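Good practice for shared robot cells: progress report to the Juten fund
11/5/23
Prepared by Shaimaa Farouk, Birnley site

The grant asked us to write a set of working rules for small robot cells and then find out if people could follow them. The first draft is done. I am less pleased with it than the October note suggested.

We began with 37 rules, most of them carried over from the Turik handbook. After going through them at the cell, I would keep more than 7 as they stand, but not many more. The rest are either too vague to check ("keep the work area suitable") or were written for a fenced production line and make little sense at a bench. Hepburn would like all 37 kept so that the two sites match. I don't think matching is worth much if the text can't be applied at either one.

The bin picking work is where the draft gets its hardest test. Two sections matter most there: how a bin is held in place, and how cables are routed along the arm. The current wording says only that fixtures must be "secure" and cables "managed." A bar clamp on the rim meets that, and so would a strip of tape if the reviewer was in a good mood. I have asked for wording that names the type of clamp, where it goes, and how often it gets checked.

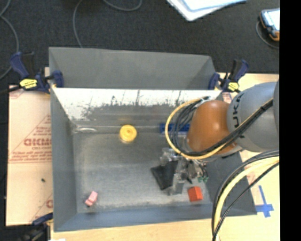

Does a tidy cable loop count as compliant under the draft?
Only if it has been checked through the arm's full reach, with the gripper at its lowest point and at each corner of the bin. The draft doesn't say that yet. It will in the next version.

Record keeping is the other weak spot. The log holds 3,223 entries, and most say "OK" and nothing else. I can't tell from them what was looked at, and I doubt the person signing could either. Hepburn's answer is a longer form – mine is a shorter one, with the clamp and cable checks listed by name and a space for what was changed.

Of the money left, I would like to move 1,000 dollars from printing to a second outside review. Posters can wait until there is something worth putting on them. Please confirm before the next draft goes to Turik.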